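# Review: the Taso grid protocol for pick-and-place evaluation

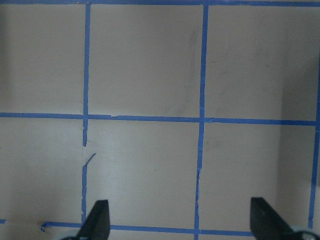 *Wrist view over the taped grid, gripper open, cells unoccupied.*

Taso is a method for testing manipulation policies on a bench. The work surface is divided into cells with tape, objects are assigned to cells from a printed schedule, and results are reported per cell instead of as one success rate. Devadiga publishes the schedule generator and the scoring sheet as a free download. I ran it at Arnbridge in August with a parallel-jaw gripper and a policy trained on our own demonstrations.

## Setting up

The guide asks for painter's tape in a colour that contrasts with the table. Blue on beige is easy to see from the wrist camera. Laying the lines by hand took 30 minutes, and they are not straight. The middle horizontal slopes down to the right, the left vertical has a gap in it, and one end of the bottom strip has curled up. The guide gives no tolerance for any of this. It should. Cell width is used later as the unit of placement error, so a leaning line goes directly into the result.

My workaround was to measure each cell at its centre and enter the values by hand. The scoring sheet accepts this, although the field is hidden under "advanced" and resets when a new schedule is loaded.

## Running trials

The schedule called for 107 trials. It mixes the cell order so that neighbouring cells are seldom tested in succession, and it repeats a small set of trials at the end as a drift check. Resetting by cell is quick. A second operator, Parvathi Varghese, ran the last block from the printed sheet without any briefing and made no entries that I had to correct.

Two points on procedure:

- The start pose is left to the user. Ours was fixed in software, and it needs to be recorded with the results.
- Lighting is covered in a single sentence. A soft shadow on the right of the surface darkens that side in the wrist view, and the sheet has no column for it. I added one.

## Results

The pooled success rate told us very little. Per cell, 12 of the failures fell in the right-hand column, and most of those were early closures, with the fingers shutting before they had reached the object. We would not have found this with free placement. I can't say whether the cause is the shadow or thin coverage in the training data, and the protocol offers no means of separating them.

The tape itself may also be a cue. A policy trained and tested on the same grid could be using the lines to locate itself. Taso suggests a control run with the tape removed and corner marks only - I would make that compulsory.

## Compared with Brarnen

We used Brarnen before this. It places objects from a projected template, so the geometry is better and nothing is stuck to the table. It also needs a projector mount and recalibration whenever the table is moved. Taso needs a roll of tape and a ruler. For comparing 2 checkpoints on the same bench, I prefer Taso. For comparing results between sites I would stay with Brarnen until the tape tolerance is written down.

**Suitable for:** in-house regression testing, finding weak areas of the workspace.

**Less suitable for:** published placement accuracy, policies that have only been trained on a taped table.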